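About Killdale

Killdale assembles small wooden furniture and cabinet parts for shops that sell under their own names. We work from one building on Bodley Road. Most of what leaves it is drawer boxes, shelf units and narrow cases, built to the customer's drawing and shipped either complete or with the hardware fitted and the last panel left off.

The company was started by Ward Hermans and Elīna Grigaitė as a hand assembly shop. For its first years every hinge, bracket and cam was placed and driven by a person sitting at a bench or kneeling on a mat. That method still accounts for short runs and for anything with glass in it. Repeat orders now go partly through the Drevolis cell, which came into regular use in October.

What the cell does

Drevolis is our name for a work area with 2 robot hands, a parts tray and a fitter. The hands pick up hardware, bring it to the panel and hold it in position. The fitter checks the position and drives the screw. The division was set this way after trials in which the hands also drove screws. Driving was slower than by hand and split too many edges, and we dropped it.
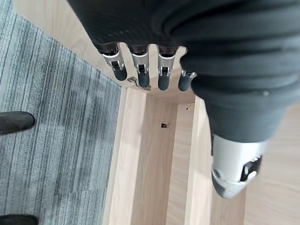 Hardware placement was the part of the job that people asked to have taken off them. A fitter on a full shift of narrow cases spent most of it bent over with a bracket pinched between two fingers, and wrist complaints were the most common entry in our injury log. The work itself has few steps but little room. On a long, channel-shaped case, a small metal bracket can lie at an angle on the top panel with a screw hole further down beside the side board, and whatever picks the bracket up has to do it without marking the wood. For this reason we use hands with separate fingers and black tip pads. A sleeve covers the wrist and the back of the hand and is changed when it becomes dirty or torn.

Cases are also built at floor level when they are too long to turn on a bench. Fitters in these areas wear closed shoes.

What changed for staff

No fitter was let go when the cell was installed. Three job descriptions were rewritten. Ihor Stasiv, formerly a bench fitter, now sets up the cell at the start of each order and keeps the record of dropped and misplaced parts. Issa Jaber trains fitters to work beside the hands. Training takes 90 hours, is paid at the normal rate, and includes stopping the cell, clearing a jam and finishing an order by hand.

Piece rates were ended on all lines at the same time. Under the old system a fitter in the cell would have been paid according to the speed of the machine, and the staff representatives objected to that. Everyone in assembly is now paid by the hour.

Some things are worse than before. The cell is noisier than a bench. Fitters who liked to build a case from first panel to last see less of the whole job, so we rotate them between the cell and hand assembly. Setup for a new drawing is slow, and small orders do not go through the cell at all.

Working with us

Drawings and order questions go to Ojārs Krūmiņa in the order office. Please send the hardware list with the drawing. Applications for fitter positions are accepted all year, and experience with robots is not required.

Page revised 7/27/26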